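Wiltus Open Basket, white, medium: four months of desk use
Review by Adwoa Korletey
Category: Storage and organization

The Wiltus is a rectangular white plastic basket sold in packs of 3. I bought one pack in October to replace a drawer that had stopped closing. Two went to a closet shelf. The third is used at the worktable, and it is the one reviewed below.

Construction

One-piece molding, no seams that I could find. The walls have a woven look, with a dense grid of small square holes. The rim is thick and rounds over at the corners. The handle is a rectangular cutout just under the rim, also with rounded corners. There was a little flash on the inner edge of one handle, which came off with a fingernail. The other two baskets had none.

Load

I filled the basket with packaged screws to 2,435 grams on a kitchen scale and left it hanging by one handle for 48 hours. The rim bowed slightly under load and returned to straight overnight. I then lifted and set down the same load 50 times by hand. No whitening at the corners of the cutout, where this kind of plastic normally shows stress first. I would not carry much more than that by one side.

Everyday contents

Mine holds whatever was on the table at the end of the day: small boxes, bottles, cloths, loose hardware. Flat packages are the weak case. A box that doesn't match the floor will settle at an angle and waste the space on both sides of it. Small bottles stand up if there is a wall near them and tip over if there isn't. Rolled cloths work well and can be used as packing to hold the bottles upright. A folded towel takes most of the floor, so I roll mine.

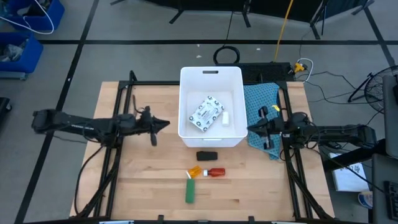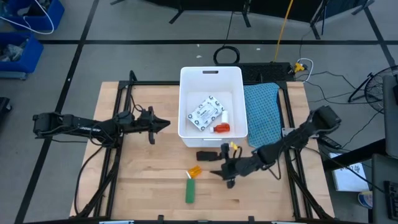
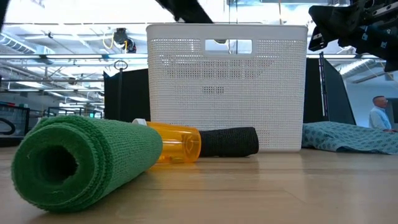 White basket on the wood tabletop, small items in front of it. The flat package resting at an angle inside it shows in the first two.

Visibility

From the side, the perforated wall lets you see that something is in there but seldom what. From above there is no problem. If you want to identify contents on a shelf at eye level, buy a clear bin. The Plelov is the usual choice at this size. It has solid walls, so it also keeps dust out better, but it is heavier and the lid is sold separately.

Small parts

Anything narrower than the holes will eventually find one. Keys, caps and small bottles stay put. Thin screws and pen refills do not, and short cords tend to poke through and catch when you lift something out. I put a sheet of card on the floor of mine and the problem went away.

Cleaning

Warm water, dish soap, soft brush. Lint from terry cloth collects in the grid and takes longer to remove than actual dirt. Allow a few minutes for each wall. I have not tried the dishwasher.

Stability

The base is flat and does not rock on the table. On a smooth surface it slides when pushed from the side while empty. Adhesive felt dots made this worse, rubber ones fixed it.

Pros: stiff rim, clean molding, comfortable handle cutout, light
Cons: no lid, holes too large for fine hardware, traps lint

Rating: 4 out of 5. I would buy the pack again for cloths and bottles, and use something with solid walls for hardware.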